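Why I stopped gluing the felt pads

Posted by Bakari Kaijage, March 2019

My wife says I have a special talent to spend a whole Saturday on a thing which costs less than a coffee. This time it was the felt pads under our dining chairs.

We have 4 chairs from Lomwood, bought in October together with the table. They are good chairs, heavy and comfortable, but on the tile floor they make a sound like a sick goat. So I ordered a bag of felt pads from Modinero, 200 pieces, round and gray, with glue already on the back. You peel the paper, you press, finished. After two weeks half of them were walking around the kitchen by themselves, and one was under the refrigerator together with a lot of hair.

I complained about this to my neighbor, who repairs furniture in his garage. He asked me if I cleaned the wood first. I said yes, I wiped it. He asked with what. I said with my hand. He did not laugh, but he needed a moment before he could speak again.

So I learned the correct way. First you scrape off the old glue with a plastic card, then you wipe the leg with alcohol and you wait until it is fully dry. Then a little sandpaper, only on the bottom, because varnish is too smooth for any glue. My neighbor also told me that the glue on cheap pads does not like pressure from the side, and a chair is pushed from the side all day.
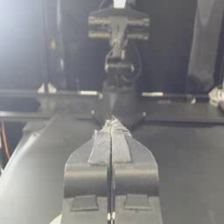
The next part was the fibers. When you pull an old pad off, it does not come in one piece. The top comes with your fingers and the rest stays on the wood like a thin beard. I tried my nails, then a kitchen knife (please do not use the kitchen knife), and in the end the tweezers from the bathroom cabinet. You take the small hairs close to the glue and pull slowly, along the leg. If you pull fast, they break and you start again.

For the new pads I changed to the kind with a small nail in the middle, from Utura. You make a little hole first, otherwise the leg can split. I did the first chair without the hole and I was lucky.

It is now quiet when somebody stands up from the table. The rest of the Modinero bag is in the drawer, and I put them under flower pots and behind picture frames, where nothing pushes them. My wife has asked me to look at the bench in the hallway next. It has six legs.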